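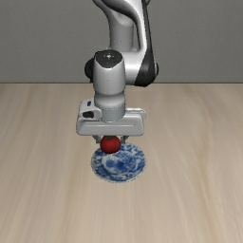

Small red tomato over a blue-and-white plate, pale wood table.

How to Re-Oil a Light Wood Tabletop

Reading time: 4 minutes

We use cookies to remember your settings. By continuing to read you accept our cookie policy.

A light wood table that gets used for meals needs fresh oil once or twice a year. I do ours in September, before the heating comes on. The work takes an evening, and then you have to leave the table alone overnight.

These steps are for oiled wood only. To check, put a drop of water on the underside. If it soaks in and leaves a darker spot, the wood is bare or oiled. If it sits there as a bead for several minutes, you may have lacquer, and oil will only smear on top of it.

What you need

Clear hardwax oil (I use Flokness Natural)
Fine sandpaper, 240 grit
Three or four lint-free cotton cloths
A white Madex pad, or any non-scratch pad
Dish soap and a bucket

1. Clean the table

Wipe it down with warm water and a little dish soap. Wring the cloth out well. Go over greasy spots twice, then wipe with plain water. Let the top dry fully before you sand, overnight if the weather is damp.

2. Sand lightly

Go with the grain, using long strokes and light pressure. You only want to knock down the raised fibers. Don't go finer than 240. I once took a Lundgren side table up to 2000 grit and the oil hardly went in at all. Vacuum the dust, then wipe with a barely damp cloth.

3. Put on the first coat

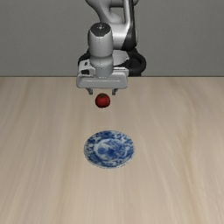 Pour a small puddle of oil in one corner and spread it with the pad, working in strips the full length of the table. Use less than you think you need. Keep each strip overlapping the last while it is still wet, or you will get a lap mark where the two meet. Get down low with a lamp to one side and look for it. At first it is a thin line, no stronger than the seam across the lower part of the white cylinder in the picture, but it darkens as the oil cures. If you catch it early, rub it out with a little more oil on the pad.

Wait 15 minutes, then wipe off everything that hasn't soaked in. The surface should feel dry to your hand. Any oil left standing will turn sticky.

4. Let it dry and repeat

Give the first coat 8 hours in a room with a window open. Mine was at 74 degrees and that was plenty. In a cold room, wait a full day. 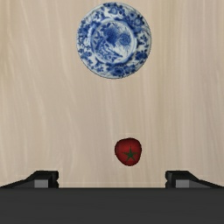

The second coat goes on the same way, only thinner, and it needs wiping sooner. Two coats are enough for most tables. Keep hot dishes and wet glasses off the top for a week.

Spread used cloths flat outdoors to dry before you throw them out. Oily rags left in a pile can catch fire on their own.

Comments (3)

nimham_kitchen: Does this work on a cutting board?

Author: Use plain mineral oil for boards.

oakandash: I waited 40 minutes to wipe and it went tacky. More oil on a pad loosened it.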